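The Flat on Vorley Street

November, quarter past six, and the landlord's man was coming at eight. Nazma had the kettle on and nothing to put in it, the teabags being already in a box. Which box. One of the ones by the door, she thought, or under the coats.

"Leave it," said Tahmineh. "Drink water."

"I don't want water."

They'd had the place for 14 months. Came with a bed, a wardrobe that leaned, and a big pale table that Tahmineh said was ugly and Nazma had loved from the first night, when they ate chips off it with their coats still on. It wasn't theirs. It was on the inventory, page 2, table, one, good condition. She'd wiped it twice since five o'clock. She wiped it again.

"You'll have the top off it."

"There's a ring. From your mug."

"There's no ring, Nazma."

There was, a bit. You had to get down level with it and squint. She got down level with it and squinted, and Tahmineh stood there holding the lamp with the flex wound round her wrist and didn't say anything, and it was the not saying anything that did it.

"You could of told me before you signed," Nazma said.

The job was in Bråten. Two flights and a bus. Tahmineh had shown her it on the phone, a harbour, some red roofs, snow. It looked nice. That was the worst of it, it looked really nice.
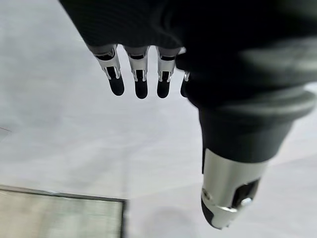

Four fingers, pointing down.

"I did tell you."

"You told me you'd applied."

"Well."

Lamp into the box. Lamp out of the box, it didn't fit with the toaster. Nazma put the cloth down on the draining board and picked up the roll of tape and couldn't find the end. Went round it with her thumbnail. Round again. Outside somebody was trying to park, badly, by the sound of it.

"Give it here," Tahmineh said, and found the end first go, she always did. Bit it off with her teeth. Stuck the box down and wrote on the lid in marker - KITCHEN N - and then stopped with the pen still on the card, so the N got a fat black blob on the end of it.

Seven already. How was it seven.

"Which of these are mine," said Nazma.

"Those. All those by the window."

"That's too many."

"I can't take a toaster on a plane, can I?"

Nazma laughed, she hadn't meant too. She sat on KITCHEN N and felt it give a little under her. Tahmineh sat on the floor with her back against the table leg and her feet stuck out in front, odd socks, and reached up behind her without looking and laid her hand flat on the top.

"It is ugly, though," she said.

"It's on the inventory."

"Good condition."

"There's a ring."

The buzzer went. Early. Neither of them got up.

3 comments

pennyfold
The tape!! We have all been that person going round and round with a thumbnail. Lovely.

Marsh_Reader
Liked this a lot. Wanted a bit more about the job, does she go in the end? I think she goes.

tillyw
"could of" - is that her talking or a typo? Either way I was sniffling by the lamp.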